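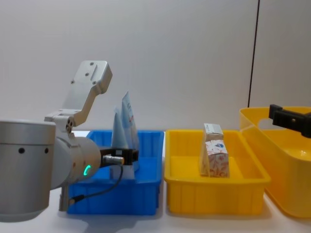 Left arm over the blue bin, two pouches standing in it.

Urnance User Forum > Teleoperation and Demonstration > Two-arm sorting into small bins

Posted by irfan_baloch, January 16, 2025

Members are invited to comment on the demonstration procedure our laboratory has prepared for two-arm sorting. The task uses a blue bin and a yellow bin side by side, with a larger yellow container at the right. Household packages are moved among the containers by an operator working both arms by remote control. We have recorded 396 episodes, of which 249 passed review. The principal cause of rejection is hesitation above the bin: the operator lowers the gripper, stops, corrects the wrist angle and lowers it again. The trained policy then reproduces the hesitation.

Our current instruction is that operators pause once, above the rim, and then descend without correction. I would welcome the experience of other groups before we issue the February revision.

Posted by stilix_lab

Our group does not support the single pause. A policy learns recovery only when it has been shown recovery. We retain corrected approaches provided that the item is grasped in the end, and we discard only those in which a container is displaced. A rejection rate such as yours would concern us more than the hesitation does.

Posted by elba.vergara

I must respectfully disagree with the previous reply. Corrections made because the item shifted are useful to the policy. Corrections made because the operator could not judge depth are noise, and the two should be labeled separately at the time of recording. Operators are generally able to say which it was if they are asked at once.

May I also ask how the cable at the left gripper is managed? In our own cell, a loop of that kind caught on the rim of a tray and ended a session.

Posted by irfan_baloch

The cable has been left with enough slack for full wrist rotation. A further view is attached.
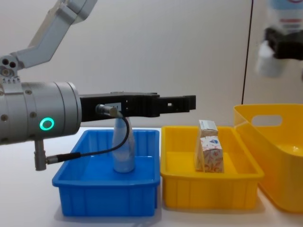

Cable loop at the left wrist, with a bottle standing in the blue bin.

We have not recorded a snag to date, although I accept that the loop passes close to taller items. A clip along the gripper body is under consideration.

Posted by rao_bench

Please exercise caution with clips. We fitted one and lost a portion of the wrist travel, which the operators noticed only when the arm stopped short. Tall items may be better placed toward the far side of the bin.

On the main question, our practice is to have each new operator complete 20 unrecorded trials before any data are kept. Most of the hesitation described in the first post disappeared under this rule – without any instruction about pausing.

Posted by stilix_lab

Unrecorded practice is reasonable. I would still object to discarding slow episodes afterward. Our present set contains 3,524 episodes from several operators, and the slower ones have not harmed the result on soft packages.

Posted by elba.vergara

Soft packages are forgiving. Tubes are a different matter, and I would be interested to know at what height they are gripped.

Posted by irfan_baloch
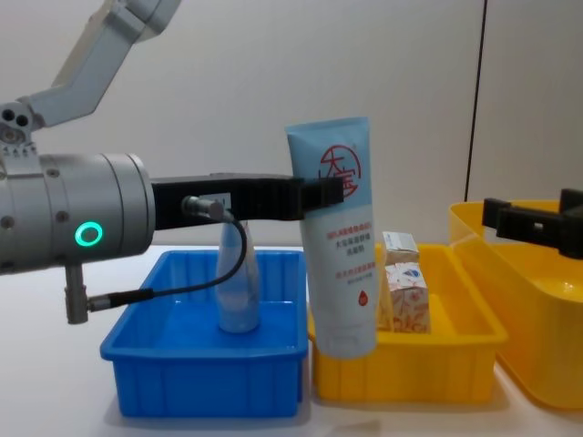
The written procedure calls for tubes to be gripped in the upper part, with the crimped end upward and the fingers closed slowly. A low grip leaves little clearance at the rim, and operators then tend to tilt the wrist during the transfer. Cartons are gripped across the narrower side where the spacing permits.

In response to the comments received, the draft will be amended as follows. Corrections will be labeled by cause, as Ms. Vergara proposes, and practice trials will be required of new operators. The single pause will remain as guidance – episodes will no longer be rejected on that ground alone.

Posted by stilix_lab

The amendment is acceptable to us. We continue to regard the pause as unnecessary.

Posted by brusutitz_ops

Kindly state in the revision whether the second arm is to be held still while the first is grasping. Our operators differ on this point, and the draft does not mention it.

Posted by irfan_baloch

The draft leaves this to the operator at present. I will raise it with our team and reply in this thread.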